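Section 7: When the Arm Stops Mid-Task

Sooner or later your Suvbridge arm will stop over the play kitchen with fault 94 on the console. Please don't worry – it is a position fault, and you can clear it yourself.

Caution: Keep your hands out of the kitchen until step 2 is done. A stopped arm can still move.

1. Press the red stop button on the base and wait for the console light to go out.
2. Switch off the power at the wall.
3. Look over the pot, the green block and the yellow block, and take note of how the gripper is sitting before you touch anything. 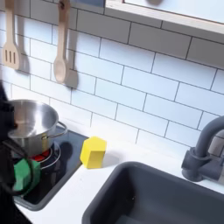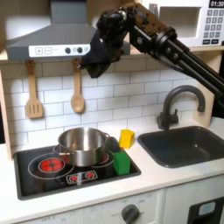
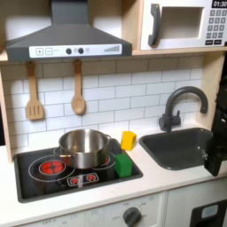
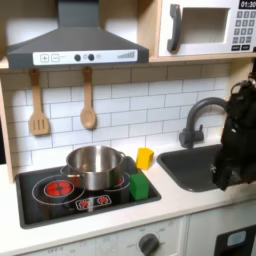

Clearing the fault

4. With one hand under the wrist, ease the arm up and well away from the faucet. Go gently, and let it take its time.
5. Restore power and choose Home. If 94 comes back after 2 tries, leave the arm off and write to the Brullton service desk.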